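Home Safety Checklists Incident Log Contacts
Last updated 1/22/26

Cell and Capture Area Inspection, Sinaga Building, Room 13
Inspected by: Jabari Rweyemamu, Prateck
Reason for inspection: follow-up to the December fault on the Kidov arm

What happened, for those who were not there. The arm was replaying a recorded hand motion when the glove feed dropped. It should have held position. It kept moving on the last velocity it had been sent and drove the gripper into the table edge. The controller stopped it on torque, code 722. Nobody was hurt. One gripper finger was bent and the wrist coupling had to be replaced. The log shows the feed was gone for 3,000 milliseconds before the stop.

Items are marked OK, FIX or OPEN. FIX means it has to be done before the arm is powered again.

1. Emergency stop, wall button. OK
Pressed with drives enabled, arm unloaded. Brakes set. Reset needs the key, as it should.

2. Emergency stop, pendant. FIX
Works, but the button has to be pushed hard and slightly to the left. Replace the pendant. Arkico has quoted one and is waiting for a purchase order.

3. Loss-of-signal behavior. FIX
This is the cause of the December fault. The timeout was set to zero in the config file, and the driver reads zero as "no timeout." Whoever set it probably thought it meant "stop at once." Set it to 100 ms and pull the glove plug with the arm at low speed to check. Do this five times and write down each result. I did not run this test because the wrist was still apart.

4. Speed limit in replay mode. OK
Now locked behind the supervisor password.

5. Torque threshold. OPEN
The stop did trip, but later than I would like. Kidov support has the log. Leave the threshold alone until they answer.

6. Wrist coupling. FIX
New part is in, bolts are finger tight. Torque them to the value in the manual and paint-mark the heads. Old coupling is in the parts drawer, tagged. Do not reuse it.

7. Gripper fingers. OK
Both replaced as a pair. Opened and closed by hand, no binding.

8. Floor marking around the arm. FIX
Tape has lifted at the door side. You can't tell where the line is when you come in. Re-tape, and scrub the floor first or it will lift again.

9. Glove cable and connector. FIX
The dropout started at the connector. The latch tab is broken and the plug backs out when the operator turns or stands up. Fit a new plug and add a strain relief. Keep the cable away from chair casters.

10. Marker on the glove. OK
Tracking needs it flat on the back of the hand. Check it at the start of each session and again after a break.

11. Capture table. OPEN
Cloths, bottles and brushes are all normal for the household tasks. 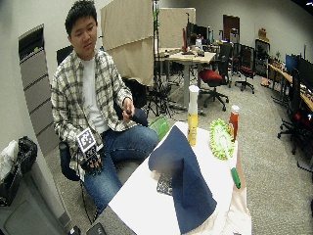
What I want added is a rule on handles and cloth that stick out past the table edge. A sleeve or a cable can catch on them. Push them back in before recording starts, and clear the table fully before anybody swaps tasks. I have left this open until the operators have read it and had their say.

12. Operator briefing. FIX
Two operators did not know that a recording and a replay could be running at the same time. Brief everyone and get signatures on the sheet by the door.

13. Incident log. OK
December entry is complete. I added the part number for the coupling.

Result: arm stays locked out. Recording without the arm may go on once item 9 is done. Call me when items 2, 3, 6, 8 and 12 are closed and I will come back and do the pull test with you.

J. Rweyemamu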